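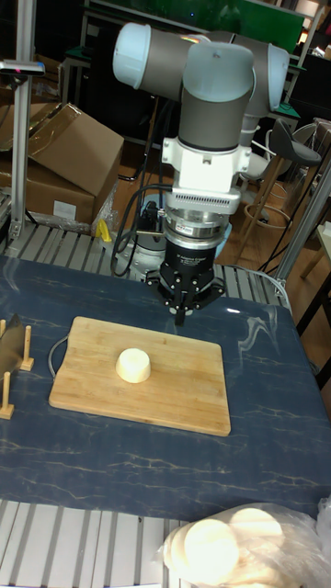

Elmarie Pretorius asked me before the session why we still call it a fault when no part of the arm had failed. Fair question, and I'll come back to it at slide 9.

Start with what the task is. Pick up the knife, bring it down on the piece on the board, lift, move over, cut again. The Valska program has run this over 2000 times. The stop distance to a person is set in software. There is no fence on the table side.

Say early: no injury. People stop listening until they hear that.

What happened, in order. Monday, just before lunch. The program was between cuts and holding the knife. The operator reached in to straighten a slice. The arm should have been in hold. It was in hold as far as the screen was concerned, but the controller had dropped the hold flag when the force reading was zeroed. The arm started the next down stroke with a hand on the board. The operator pulled back and hit the stop. The blade went into the bamboo.

Pause here. Let them read the slide.

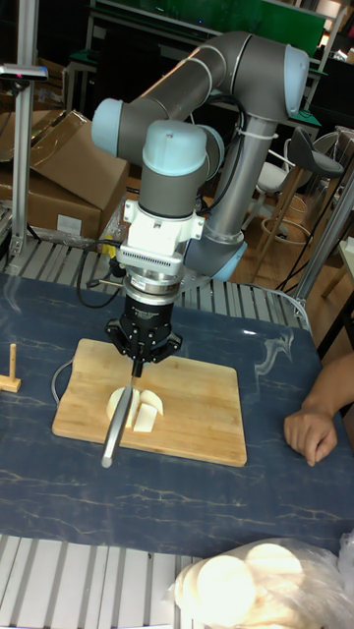
Slide 5. Knife in the gripper, hand on the table.

Point out how normal this looks. A hand resting on the table is how most of us stand at this job. The written rule at Flarkbridge was "hands off the board while the tool is held." It said nothing of the table, and no two people read it the same way.

Log entry 3756 is the one that matters. Read it out slowly. Force zero requested, force zero done, hold released. All three carry the same time stamp. The release was a leftover from the Shezi setup, where zeroing was only done with an empty gripper. We copied the routine over and did not check it again.

Someone will ask about the force limit. It was on. It is set to let the knife get through a firm vegetable, so it would have let it get a good way into a finger too. Don't soften this.
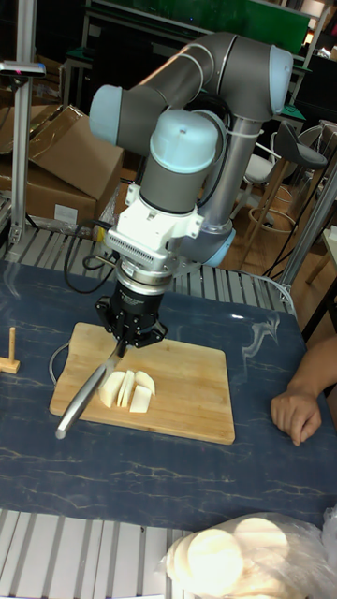 Stultus

I took the name of the project for my byline years ago and it stuck, so skip the joke if the chair makes it first.

What we changed. Zeroing no longer touches the hold flag. To leave hold you press a button, and the button is 2 steps back from the table - you can't reach it and the board together. The knife is put down before anyone adjusts the food. That adds 6 seconds to each cycle and we have stopped arguing about it.

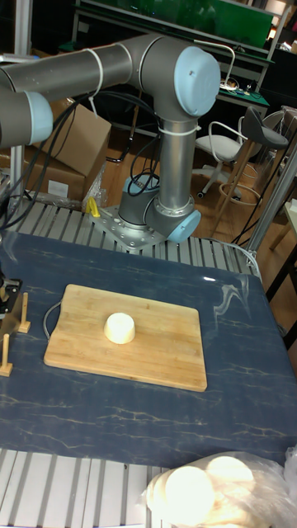 We also went back through the other routines that came over from Shezi. One more had the same release in it, in the tool change. It had never been run with a blade. It is fixed now, and the old version has been taken off the controller so it can't be loaded by mistake.

Slide 9, Elmarie's question. I call it a fault because the screen said hold and the arm was not in hold. The motors did as they were told. The person at the table was told something else.

If time is short, drop the tool change part and go to questions. Leave the log entry up while they ask.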